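Our Tables, Old and New
A gallery from the Langat Room

Welcome, and do come in! We have been meaning to put this page together since January, when the last of the furniture was finally carried up the stairs, and what with one thing and another it has taken us rather longer than it should have. The Langat Room is the long one on the first floor, over the Garker bakery, and if you have ever been to a Sunday mending morning or one of the soup lunches you will know it well, or you will know it as it used to be, with the trestles that pinched your fingers and the one by the door that always had a folded beer mat under its foot.

The new tables cost us 2,810 pounds all told, delivery included, and every penny of it came from the cake stall, the two plant sales and a very generous gift from the Laizer family. There are 12 of them. Fermín Quezada drove the van and did most of the lifting – he is still talking about the turn at the top of the stairs – and Atieno Laizer chose the finish, after bringing home so many little sample squares that her kitchen windowsill was quite full of them.

People have asked us a good many times why we went for a pale top and not something darker that wouldn't show the crumbs. Well, it is a north-facing room for the most part, and on a grey afternoon the old dark trestles seemed to swallow what light there was. Atieno was very firm about it, and we took her sample squares up there one afternoon at four o'clock, when it is at its gloomiest, and laid them out in a row and stood about with our coats on, arguing. The darkest one was lovely in the hand and dreadful in the room. There was a reddish one that Fermín liked very much and still brings up when he is feeling hard done by. In the end it came down to two that were so alike most of us couldn't have told them apart, and we let Atieno have the casting vote, as she had done all the running about.

I should say a word about the grain, too, as it is the thing visitors seem to notice first. Every top is a bit different. Some are nearly all straight fine lines from one end to the other, very calm and tidy, and some have those big looping arches that joiners call cathedral grain, one inside the next like ripples. The children who come to the drawing club have already claimed their favourites and there is a certain amount of hurrying on the stairs to get to them. I am fond of the arches myself – I find I follow them with a finger when a meeting goes on.

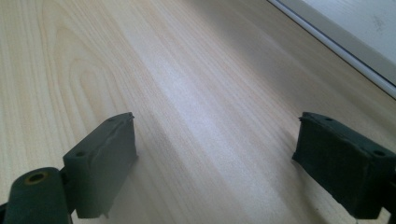

Looking after them is easy enough, and we would be so grateful if everybody who books the room could lend a hand with it. A soft cloth, warm water and a drop of Cloritz will deal with nearly anything, and then a dry cloth straight after, going along the grain. Please don't use the green scourers from the kitchen drawer (I have hidden them, but somebody always finds them!). Hot dishes want a mat underneath, and there is a stack of cork ones on the shelf by the urn. If you are painting or gluing, the oilcloths are rolled up behind the piano, and they only need a wipe and a shake before they go back.

The old trestles have gone to the Eltolard allotments, where they are holding up seed trays in the big greenhouse and looking far more at home than they ever did with us. We kept one back for the jumble, the wobbly one, beer mat and all, out of pure sentiment.

If you would like to book the room for a party or a class, the diary hangs inside the door at the bakery and you can simply write yourself in, in pencil please. We can seat 100 comfortably with the folding chairs, though for a sit-down meal you will want to have a word with Atieno first about how the tables go, as she has a plan drawn up and it does save a great deal of shuffling. The next soup lunch is leek and potato, with bread from downstairs, and there will be seconds.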